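Chapter 2
Pale Rooms and Soft Things

Before you read

Think of the last room you walked into that was painted white all over. Write down the first object you remember in it. Keep the note, because you will need it for the exercise at the end of this opening section.

What you will study in this chapter

How pale walls and floors change the way we see loose objects
Why claims about "calm" rooms are hard to test
Soft goods: throws, cushions, stuffed toys, and where they end up
Putting away versus leaving out

2.1 The promise of the white room

Pick up almost any home catalog and you will find the same advice. Paint the walls white, choose a light floor, clear the surfaces, and the room will feel bigger and the people in it calmer. The advice is so common that most students arrive in this course believing it. You may believe it too. Hold off for a few pages.

Start with the word "bigger." A pale room has the same floor area it had when it was brown. What may change is how easily we find the edges. When wall and floor are close in color, the line where they meet gets weaker, and a person glancing in may guess wrong about how far away the wall is. Sometimes the guess is too far. Sometimes it is too near, and a chair gets backed into the baseboard. The catalogs mention the first case only.

"Calmer" is worse. Calmer than what, and for whom? The person who owns the room has usually just spent a weekend painting it and would like to feel that the weekend went well. Ask again in winter, when the scuffs have built up beside the door, and you may get another answer. A before-and-after comparison made by the person who paid for the paint is weak evidence, and we will treat it as weak evidence throughout this book.

The Skostport family rooms, which you met in Chapter 1, are a good case. The housing office there repainted its shared family rooms in a single shade of white and replaced the dark flooring with something lighter. A survey followed. Of the people who answered, 66 percent said the rooms were "more restful." That sounds like a result until you read the form, which offered "more restful" and "no change" and had no box for anything less flattering. Tenants who had stopped using the rooms were never sent one.

None of this means white rooms are bad. Plenty of people like them, and liking a room is a perfectly good reason to paint it. The complaint is with the claims, which run well ahead of what anyone has checked.

2.2 What pale surfaces do to clutter

Here the sellers of pale rooms have a problem of their own making. A light background hides very little. Leave a gray sock on a patterned rug and it can lie there until June. Put the same sock on a pale floor and it will be the first thing a visitor sees. Anyone who chooses light surfaces because they want a room that looks tidy has signed up for more tidying.

The Tumumska workbook, which many of you will have used in an earlier course, gets around this with storage. Buy lidded boxes, it says, and put the soft goods inside. Fine, as far as it goes. But a box with a lid takes two hands, and a child or a tired adult arrives with one hand free at best. We will come back to lids in Section 2.5. For now, note that the workbook measures a room just after it has been tidied and does not return the next afternoon.

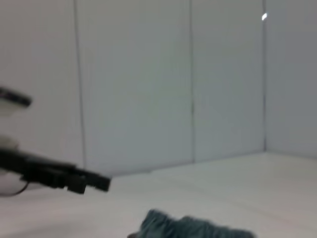

Color gets most of the attention in writing on pale rooms, and texture gets too little. A surface with a nap or a pile breaks up light in small, uneven patches, so it reads as a different sort of thing from a flat wall even when the two are close in shade. Add a difference in color and the effect is hard to miss. The fuzzy blue-green thing down at the bottom, whether toy or cloth, holds its own against white panels and a light floor despite all the blur, and its color is a muted one. If you were told to make that space look tidy, you would probably start there. Whether you ought to is a separate matter. A designer trained on the Bodnár scheme would call the teal an "accent" and leave it alone, while a designer trained on the Jolloris scheme would call it clutter and reach for a basket. Both would be sure of themselves, and neither scheme says how to tell the two apart.

Key terms

Accent: an object left in view on purpose. Be careful with this word. The purpose is often supplied afterward.
Clutter: objects left in view that someone wishes were elsewhere. Always ask who.
Pile: the raised surface of a fabric or carpet.
Reset: the return of a room to its agreed starting state.

Try it yourself

Choose 2 soft items from your own home, one pale and one dark. Leave both on the lightest floor you have, and ask a housemate to look in from the doorway for a few seconds and then name what was on the floor. Repeat on a darker or patterned floor with a different person. Compare the answers with the note you made before reading, and write down any result that goes against what you expected.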